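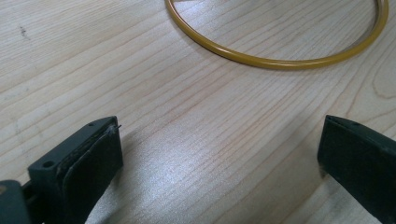 *Última alteração desta página: 16 de fevereiro de 2026*

# Celer-Anel: demonstrações de preensão de objetos finos com garra manual

Este repositório reúne os dados e o código de avaliação do estudo sobre preensão de objetos de perfil baixo pousados em superfícies planas, conduzido no âmbito do projeto Celer. O objeto de referência é um anel amarelo de tubo fino, pousado sobre um tampo de madeira clara. A recolha foi feita com uma garra manual de dois dedos, equipada com câmara solidária ao corpo da ferramenta.

## Motivação

Um anel deitado oferece pouca altura útil aos dedos e admite contacto em qualquer ponto do seu perímetro. As políticas treinadas apenas com objetos volumosos tendem a fechar demasiado alto ou a procurar o centro do objeto, onde existe apenas mesa. O estudo pergunta se um conjunto reduzido de demonstrações manuais, com escolha explícita do ponto de contacto, basta para corrigir esse comportamento.

## Conteúdo

| Elemento | Valor |
|---|---|
| Demonstrações completas | 260 |
| Demonstrações reservadas para teste (incluídas no total) | 38 |
| Operadores | 3 |
| Objeto de referência | anel amarelo |
| Superfície | madeira clara |

Cada demonstração ocupa uma pasta própria e contém:

- `video.mp4` - sequência da câmara montada na garra;
- `pose.csv` - trajetória estimada da ferramenta;
- `abertura.csv` - distância entre os dedos;
- `meta.json` - operador, sessão, ponto de contacto e resultado anotado.

A partição de teste é fixa e consta de `particoes/teste.txt`. Solicita-se que não seja utilizada para seleção de hiperparâmetros.

## Protocolo de recolha

1. O anel é colocado sobre a mesa numa posição sorteada.
2. O operador aproxima a garra aberta, com ambos os dedos próximos da superfície.
3. Um dos dedos entra no interior do anel e o outro permanece no exterior.
4. A garra fecha sobre o tubo, eleva o objeto e deposita-o na zona de destino.

As tentativas em que o anel desliza durante a elevação foram conservadas e assinaladas com `resultado: deslize`. As gravações com perda de localização da câmara foram excluídas.

## Método

A política recebe a imagem da câmara e a abertura atual da garra e prevê uma sequência curta de deslocamentos relativos. Um ramo auxiliar estima o ponto de contacto sobre o arco visível do anel, mesmo quando parte do objeto se encontra fora do campo de visão. Este ramo é supervisionado com as anotações de Qiuyue Tian e Demyd Levchenko, revistas por Els Bosman.

## Resultados

Na partição de teste, o ramo auxiliar reduziu os erros de escolha do ponto de contacto em relação à política de base. O ganho foi mais claro nas aproximações oblíquas e quase nulo quando o anel surgia por inteiro na imagem. Os valores por sessão encontram-se em `resultados/tabela_sessoes.csv`.

## Limitações conhecidas

- Os reflexos no tampo podem apagar o veio da madeira e degradar a estimativa de pose.
- O conjunto abrange um único tipo de anel e uma única mesa; a generalização a outros diâmetros não foi avaliada.
- A força de preensão não foi medida.
- O tempo de fecho varia entre operadores - recomenda-se normalizar as sequências antes do treino.

## Manutenção e contacto

A versão atual é mantida por Damián Palma. Erros de anotação devem ser comunicados através do registo de ocorrências do repositório, com indicação do identificador da demonstração. A próxima revisão das anotações está prevista para maio.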